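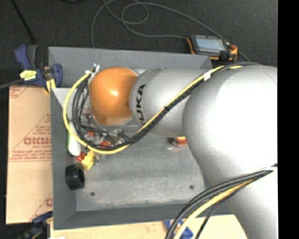 Section 3: Setting up your Hivelari for the first time

Welcome, and thank you for getting this far into the booklet. We know how tempting it is to plug a new vaporiser in and learn as you go, and plenty of our customers do, but the first half hour makes a real difference to how your Hivelari tastes and behaves over the following months, so do put the kettle on and work through this section with the unit in front of you.

The Hivelari is a desktop vaporiser for dried cannabis flower. It isn't made for oils, resins or concentrates, and putting any of those in the chamber will block the screen and void your guarantee. If you have been prescribed flower by a clinic, follow what your clinic and pharmacist have told you about how much to use and when. Nothing in this booklet replaces their advice. If you use cannabis for any other reason, please check that it is legal where you live.

Before you start

Unpack everything on a clean surface and keep the box, at least until the guarantee card has been sent in. You should have the base unit, the power lead, the glass mouthpiece, the silicone hose, the filling funnel, a small brush and a paper packet of spare screens. The packet is flat and tends to hide under the cardboard tray, so have a feel about before you ring us to say it's missing! (We don't mind if you do ring.)

Choose a spot for the base unit that is level, dry and out of the way of curtains and elbows. The hose is long enough to reach a chair beside the table, but please don't let it trail across a walkway.

CAUTION: The chamber and the metal collar round it become very hot. Keep the unit away from children and pets at all times, whether it's switched on or cooling down, and store your flower separately in a locked container.

3.1 The empty run

Every unit leaves us with a faint smell from manufacture, and it needs to be driven off before you use any flower. You do this by running the Hivelari with nothing in it.

1. Check that the chamber is empty and that a screen is lying flat at the bottom of it.
2. Plug the power lead into the back of the base unit first, and then into the wall socket.
3. Leave the hose and mouthpiece off for now.
4. Open a window.
5. Press the round button on the front and hold it until the light turns amber.
6. Turn the dial clockwise as far as it will go. It clicks as it turns, and the top setting is at click 11.
7. Let the unit run until it switches itself off, and then leave it until the collar is quite cool.
8. Do the whole thing a second time.

Note: A little haze during the first empty run is normal. If you still notice a smell of hot plastic at the end of the second, unplug the unit and get in touch with us before going any further.

3.2 Fitting the hose and mouthpiece

1. Rinse the glass mouthpiece in warm water and dry it thoroughly. A drop of water left inside will make the draw gurgle, and it's a surprisingly annoying sound.
2. Push the plain end of the hose on to the mouthpiece with a gentle twist. Hold the glass close to the join as you do it, because glass held by the far end is much more likely to snap.
3. Fit the ribbed end of the hose over the collar adaptor while the unit is cold. It should sit snugly with no gap showing.
4. Draw through the mouthpiece with the power off. You should feel a light, even pull, a bit like drinking through a wide straw.

If the pull is very stiff, the hose is probably kinked. If you feel hardly anything at all, the ribbed end hasn't gone down far enough on one side, and it's worth taking it off and starting again.

3.3 Grinding and filling

We are often asked which grinder to buy, and our honest feeling is that the one in your kitchen drawer will probably do, provided it's clean and gives a medium grind. Chinyere Haruna, who wrote the first edition of this guide, used to tell people to aim for the look of dried oregano, and we have never come up with anything better. Powder gets through the screen and into the hose. Big lumps heat unevenly and come out green in the middle.

1. Make sure the unit is off and the chamber is cool.
2. Grind only what you mean to use in one sitting. Ground flower dries out and loses its scent quickly.
3. Set the funnel on the chamber and tip the flower in.
4. Lift the funnel away and level the top with the brush handle. Don't press down. Air has to pass through the flower, and a tightly packed chamber will give you thin vapour and a sore chest from pulling at it.
5. Wipe any crumbs from the collar, where they would scorch.

3.4 Your first session

1. Attach the hose, switch on, and turn the dial to one of the lower clicks.
2. Wait 50 seconds after the light turns green. The light only tells you that the heater is ready, and the flower itself needs a little longer to catch up.
3. Draw slowly and steadily. There's no need to hold your breath afterwards.
4. Put the mouthpiece down and wait several minutes before deciding whether you want more. Effects can take a while to show themselves, particularly if you are new to this.
5. When you've finished, switch off at the button and let everything cool before emptying the chamber.

CAUTION: Don't drive, cycle or use machinery after using your Hivelari. If you feel faint, sick or anxious, stop, sit somewhere comfortable and have someone stay with you. Seek medical help if you are worried or if the feeling gets worse.

3.5 After the session

Brush out the chamber once it's cool. Spent flower should be an even light brown. If it's very dark, use a lower click next time.

The glass can be soaked in 70 per cent isopropyl alcohol, rinsed well in warm water and left to dry completely. Never use alcohol on the base unit or near a warm chamber, and keep it well away from flames. The hose needs only warm water and washing-up liquid. Full cleaning instructions are in Section 5, along with how to change a screen.

If something isn't right

Our helpline opens at 11 in the morning, and Femi Abubakar or one of his colleagues will talk you through it with a unit on the desk in front of them. Have your serial number handy (it's on the underside of the base, so unplug the unit and let it cool before you turn it over).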